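Painting and Surfaces, Unit 4: Small Solids, Wooden Tables
Handout for the drawing studio, Flesarville
Prepared by Anneliese Görtz, with additions by Tudur Gwynne

We use cookies to remember your preferences and to see how our course pages are read. Accept all | Settings

Before you start

Bring your color pencils (the soft ones, please, the hard ones will drive you up the wall), one warm gray, one cool gray, and paper with a bit of tooth. Sheets should be cut to 20 centimeters on the long side so that they all fit on the drying rack together. If you missed the February session on edges, read Nhi Giáp's notes in the blue binder first. They're short and they're wonderful.

4.1 Why a block?

I love this unit. A plain colored block is the best model I know: it sits still, it has flat faces, and it gives you three values of a single color almost for free. Most people reach for one red pencil and fill in the whole shape. Then they look again, and there's the surprise - the top and the front are two quite different reds! Sort that out before anything else. Block in the lighter face, block in the darker face, and leave the line between them alone until both are down.

That line deserves time. On a block that has been handled a lot, the paint wears first where two faces meet, and what you get is a broken run of pale flecks. Don't draw it as a line. Leave bits of paper showing, unevenly, and let it get brighter toward one end if that's what you see.

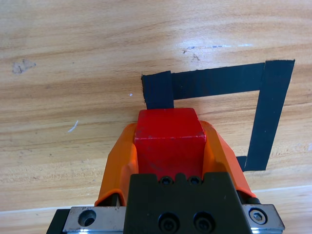 Fig. 4.1. Red block, two faces. Note the pinkish-white wear along the edge, brightest toward the right corner.

Look at the shape of the upper face, too. It narrows as it goes away from you, so you're drawing a trapezoid. Students who know in their bones that a block has square faces will draw a square every time, and then wonder why the thing is standing up on end. Measure with your pencil at arm's length. Tùng Trình's trick is to draw the far edge first and much shorter than feels right, and I've stolen it for every class I teach.

Exercise A. One red block, two values, no outline. Work until the first break, then swap seats with your neighbor and draw the same block from there.

4.2 Yellow is hard (and great fun)

Yellow has very little room in it. Go darker with gray and it turns green on you; go darker with brown and it looks dirty. Try a light layer of ochre over lemon for the front face and plain lemon for the top, and keep the jump between them small.
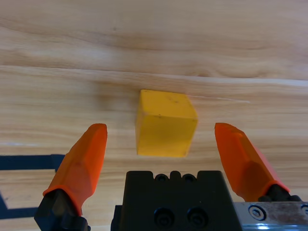
When both faces are in, go back for the specks. Tiny dark marks near an edge tell the eye how big an object is, and two or three are plenty. Charoen Intarasuk showed us a sheet last year with so many that the cube looked like a ripe banana (he laughed harder than anyone).

Then the wood around it. Please don't treat the table as background! Pale wood has cream bands and tan streaks, and they curve. Find the longest wave first and hang the others off it. A seam between boards is a gift as well, a long quiet line that tells us the surface is flat and going somewhere. Scratches come last, lifted out with the corner of an eraser.

Exercise B. Yellow cube on wood. Give the cube a third of your time and the wood the rest.

4.3 Setting a cube down

A cube floats when its bottom edge is vague, or when the shadow is so heavy that it reads as a hole. In flat, soft light the shadow may be no more than a sliver. Draw it anyway, thinly, and keep the bottom edge clean.

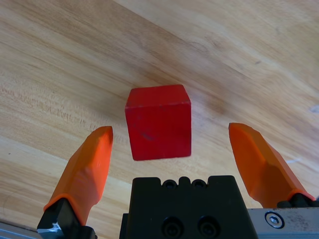

Fig. 4.2. Red cube on pale wood with diagonal grain. Faint shadow at the base; washed-out patches of light at upper right.

Grain that runs on the diagonal changes the whole feel of a drawing, and a cube tilted by a few degrees makes it livelier still. Where the finish throws back the light, stop drawing the grain and let the paper do it. It takes nerve the first time.

Exercise C. Red cube again, this time with the shine. Compare it with your sheet from Exercise A and write two sentences on the back about what changed in your reds.

Hand in A, B and C together, name on the back, in the tray marked Dorno.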